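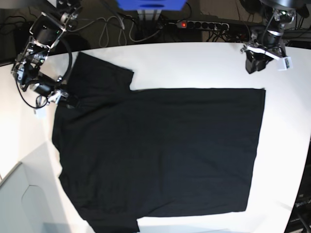
10/30/22

Drove over to Otstead with Solange for the open day at Barros. It's around 33 miles from Harkow and we left later than I wanted. She had the directions on her phone and I had them on paper, and they disagreed at the river, so we went her way and hit the roadwork. Cold in the morning, and the heater in my car only blows on the passenger. She was fine.

I've meant to see this place ever since Luana Araújo started there in August. She used to run the pressing room at our Harkow plant and was good at it, and when she said she was leaving to go teach a machine to fold shirts I didn't know what to tell her. I wished her luck. She said to come look at it when they opened the doors, so we did.

You sign in at a desk, get a sticker with your name on it and a sheet of paper that says where not to stand. Mine had my last name spelled wrong. The building was a carpet warehouse before and it still smells a little like it. Coffee was on a cart by the stairs. They run people through in groups, and we were put with a couple from Fukville who own a motel, and a high school class that was mostly interested in the coffee.

The first stop was a talk by a man named Arlindo Honorato, who I think is in charge of the whole floor. He talked about parts handling and sorting for a good while. I took notes on the back of the sheet but I can't make much of them now. What I did get down is that hard things are the easy part for them. A box or a bottle is the same shape every time you go to pick it up. A shirt is never the same shape, and the machine has to look at it fresh each time. That's how we'd explain it to a new hire too, only it takes a new hire a morning to get past it.

Then the folding table, which was what we came for.

Luana was running it with a young man, Juraj Štefanec, who did most of the talking at first. It has two arms that come down over a white table, and the shirt goes on the table. I had pictured something bigger. The arms are no longer than mine, or they didn't look it. They're all joints and brackets, with cables looping off them that I kept expecting to snag on something. Nothing snagged while we were there. At the end of each arm is a gripper, and there's a camera down at the gripper so it can see what it's about to pinch. Juraj had the camera views up on a monitor, and people crowded around that more than around the table. I'd call it hard to look at. Everything swings around and goes soft, and half the time you can't tell sleeve from body. He said you get used to it.
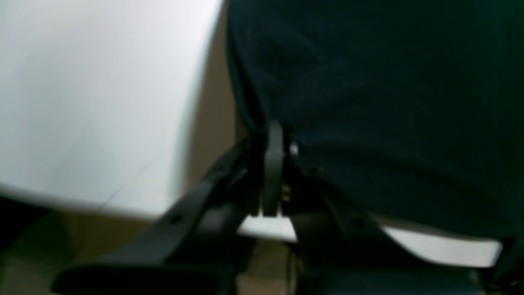 Watching it fold

They had a pile of plain dark T-shirts for the day. Luana told me dark ones are harder, the folds don't show up well, and she'd asked for white but the white ones were in use somewhere else. I thought that was a fair thing to show the public, the harder case. Solange thought they should have planned better. We have had this same disagreement about other things.

The start is slow. One arm goes to the shirt and takes hold near a corner and the other hangs there waiting. Then it does nothing for a bit, long enough that the motel man asked if it was broken. Then the second arm comes over. When the two of them have hold of the cloth they move together pretty well, lifting and bringing it over. It looks like two people folding a sheet who don't talk much.

What surprised me was how it pinches. We teach people to use the flat of the hand and smooth as they go. This has no flat of the hand. It takes a bit of cloth between its fingers and that's all it has, and whatever smoothing gets done has to come from pulling. I asked Juraj if they had thought about giving it some kind of paddle. He said they'd tried one before he got there and it pushed the cloth into a roll. I believe that. I've seen people do the same thing with a forearm.

The first shirt I watched all the way through came out crooked, with a sleeve sticking out the side. Luana pulled it off and shook it out and laid it down again without any fuss, same as she would have with a trainee. The second came out better. I'd have sent it back, but I'd have thought about it first.
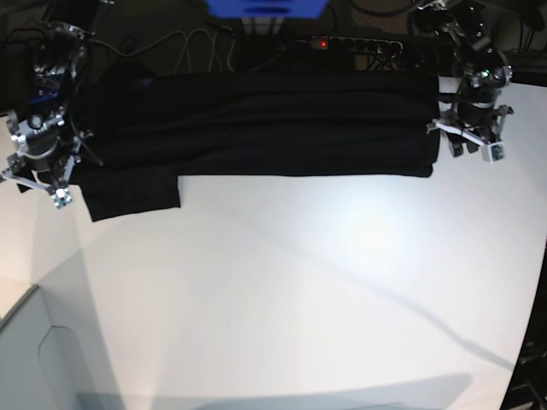 Pulled tight between the grippers.

Pulling it out long like that was the part it did best, I thought. Both ends held and the cloth drawn level over the table. It doesn't get tired of doing it, either. With people, you see the pull get lazy after lunch and the stacks start to lean.

I asked Luana how it had learned. She said by being shown. A person works the arms through the motion with a set of handles, and it's recorded, and then you do it again with the shirt lying some other way. She has done 504 of those herself. She keeps the tally in a notebook, like she used to keep the press counts, and she showed me the notebook. Neat as ever. She said the boring ones count as much as the good ones, and that Juraj throws out any where the handler hesitated too long. She doesn't agree with him about that. She thinks a person stopping to look at the cloth is part of the job and the machine ought to learn the stopping too. He said the machine stops plenty as it is. I got the feeling they've been over it before.

Solange asked the question I was working up to, how many an hour. Juraj gave an answer with a lot of conditions on it. I worked it out on the sheet with my own count of how long things took and it isn't close to what we do, not by a long way. He didn't argue when I said so. He said it's about the folding of all kinds of things, and the T-shirt is where you start. I said a T-shirt isn't where I'd start, I'd start with a bar towel. Square, no sleeves, comes by the thousand. Luana laughed and said she told them that her first week.

They let visitors lay the shirt down for it. The school kids balled it up, of course, and it picked at the ball for a while and Juraj reset it. A woman I hadn't noticed, Maiara Brandão, was next. She does the table linens for a hotel group and has hands like somebody who's done it for years. She set the shirt down as square as you could ask, with one quick pass, and stepped back. It went better with hers.
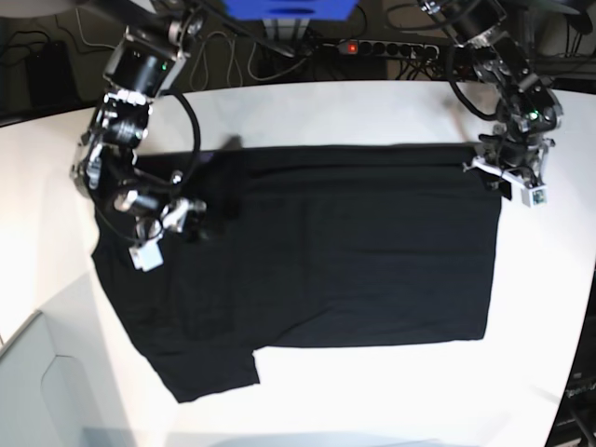 I got to talking with Maiara while the arms were working. She is looking at it for her own shop and has been to see a couple of other outfits, and in her view they're all good at one thing and stuck on the next. Getting the corners is one thing. Letting go of them without dragging the cloth is another. I hadn't been watching for the letting go, so I did after that, and she's right. The fold would be fine and then the fingers would open and take a bit of hem with them on the way up. It wasn't every time, but once I'd seen it I couldn't look at anything else.

She gave me her card. I should write to her about the bag carts, as she's had the same trouble with the wheels that we have.

I took a turn laying out a shirt too. Solange says I fussed with it. I wanted to see if it would do any better with the sleeves pulled straight, so I pulled them straight, and it did about the same. I don't know what that tells anybody.

After

We stayed two hours, a good part of it at that one table. There was a machine for stacking trays next door and another that sorts screws, and we looked in at both. Solange liked the tray one. I couldn't hear what the man was saying over it.

Luana walked us out. I asked her if she missed the plant and she said she misses the radio and not the heat. She says her back is better. She wanted to know who has her station and I told her, and she made a face but didn't say anything. She also asked if we'd save her the worn-out stock, shirts and pillowcases, anything soft and beat up. What they have is mostly new, and new cloth stands up stiffer than the kind people would really be folding. I said I'd put a bin by the back door for it. Need to remember that tomorrow, and tell the night crew or they'll cut it up for rags.

Stopped for soup on the way home. Solange talked it over with me the whole way, whether we'd ever want one. My feeling is it's years off for us, and if somebody brought me one that did bar towels and nothing else I would look at the price. Her feeling is the price is the only part that's going to move quickly. She wants to go again next year. I'd go.

Folded my own laundry when I got in. Noticed I do the left sleeve first every time. I have no idea who taught me that.

Car needs gas. Call about the heater.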